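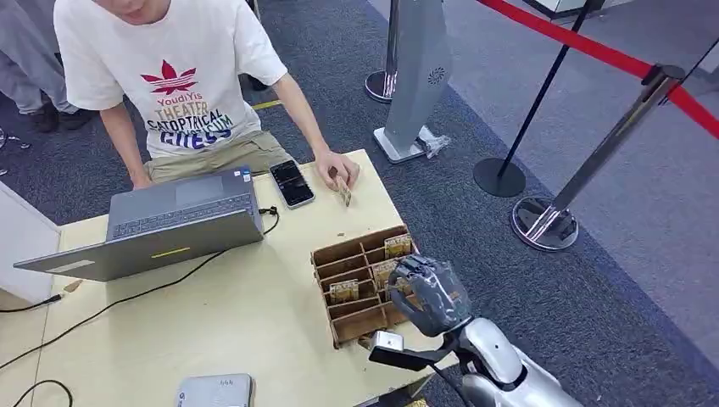 ## How do I get old transfer letters off a cotton T-shirt without ruining it?

Hello all, hoping someone kind can help. My son has a white T-shirt with coloured lettering on the front, rather like the one above, and he has gone off the words but loves the fit. It came from a market stall in Kaltthorpe and there's no washing label left in it (I cut it out, he hates labels!). I've tried picking at a corner with my nail and got precisely one flake. Is there a gentle way?

**Answer 1** (11 votes)

Oh, I've done plenty of these for our church sale. Turn it inside out, put a tea towel inside so the back doesn't suffer, and warm the print from behind with a hairdryer for 2 minutes. Then peel slowly while it's still warm. If it leaves a sticky film, dab on a little surgical spirit, test on the hem first, and wash it by itself afterwards. You may be left with a faint shadow of the letters, I'm afraid, and on white that sometimes never quite goes.

**Answer 2**

depends if its a transfer or proper screen print. screen print wont peel

**Answer 3** (2 votes)

I'd wear it inside out for painting and buy another, but then I am lazy. Evell used to do nice plain ones.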